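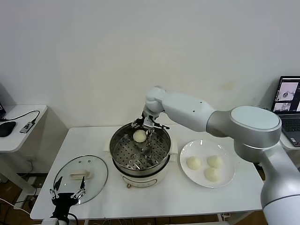
My aunt left me the steamer and the shop lease in the same week, and I only wanted the steamer. It was an old one, older than the lease, with a cream-white electric base and one small round knob on the front. She used to lay the glass lid upside down on the left side of the table with the handle underneath, and put the plate for the buns on the right. I still do it that way. Three buns on a round white plate look like a meal. One looks like somebody changed their mind.

The shop was on Annamalai Street, between a locksmith and a place that had sold carpets. She paid 996 a month for it and had 71 days left to run. I drove down on a Wednesday to give back the keys.

The landlord was waiting inside with his coat on. He had already taken down her menu and leaned it against the wall.

"You'll want to clear the freezer," he said.

"What's in it?"

"I didn't look. It's your freezer."

There were buns in it. Bag after bag, tied with string, almost 200 of them. She had made them in September, before the hospital, and she had written on each bag in pencil. Most said pork. A few said bean. Two bags said nothing, and those were at the back.

I asked him how long I had.

"You've paid to the end," he said. "She did, I mean. I just thought you'd want to be done with it."

I had thought so too. I had a job at Pevus, four hours north, and I had told them I would be back by Friday. I stood there with the freezer door open until the motor started up.

"Is the power still on at the front?" I asked.

"Everything's on."

I carried the steamer in from the car. The side handles were small and I had to stop once to get a better grip. I put it on the table and filled it from the tap, and set the rack in, and laid out the buns from one of the bags with no writing. Then I turned the knob. The landlord didn't leave. He took a chair off the stack and sat down by the window with his hands in his pockets.

It took a while. A woman came to the door with a Tridard bag over her arm and tried the handle, and it opened, because neither of us had locked it.

"Are you open?" she said.

I looked at the landlord. He looked at the street.

"What do you have?" she asked.

"I don't know yet," I said. "They're not marked."

She thought about that. She put her bag down on the floor and pulled out a chair.

When the time was up I lifted the lid and turned it over on the left side of the table - the way she did - and reached for the plate. The tops had wrinkled a little. I broke the first one open. It was plain bread all the way through, with nothing in it, the kind she used to make me when I was sick.

"I'll take two," the woman said.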